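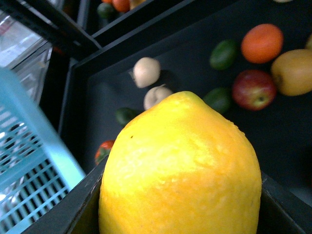

Carkden compares two grippers on mixed produce picking

15 April 2018

Engineers at Carkden have finished a bench comparison of two electric grippers for sorting fruit and vegetables out of mixed bins. The test used toy produce in black plastic bins and ran to 3000 pick attempts, split evenly between a parallel-jaw unit from Segers and a soft three-finger unit from Praltik.

Both grippers were mounted on the same arm and driven by the same controller. A small camera at the wrist supplied the only images used for choosing a grasp. The software was not retuned between units, apart from the offset for finger length and the closing force limit.

The mix of shapes was picked to cause trouble. Oranges and apples can be taken from almost any direction. A lemon has a blunt tip that pushes the part sideways if the fingers close too near the end. Limes are small and dark, and against a black floor the detector returned weak outlines for them, particularly near the bin walls, where the light is poorest.

Segers's jaws were faster to close and gave a more repeatable position after the grasp. They also needed less clearance next to the rim. Most of their failures were on strawberries and limes, where a slight error in jaw angle let the part roll away. The Praltik fingers tolerated larger errors in angle but needed space on all sides, and in crowded corners they often moved a neighboring piece before reaching the target.

"The gripper explains less of the difference than we expected," said Stijn Mertens, who ran the tests. "With the lime outlines corrected by hand, the two units come much closer together. The camera exposure has to be fixed first."

A follow-up series of 200 attempts with a longer exposure reduced missed limes for both grippers. It also washed out detail on the lemons when they were close to the lens, and the surface highlight was sometimes read as a separate object. The team now takes two exposures per pick and merges them, at a cost of over 3 seconds per cycle on the present controller.

Test logs and finger drawings have been passed to Bomuvwood, which is building the sorting station. A second comparison with real fruit is planned for December, using the same bins and a faster controller board.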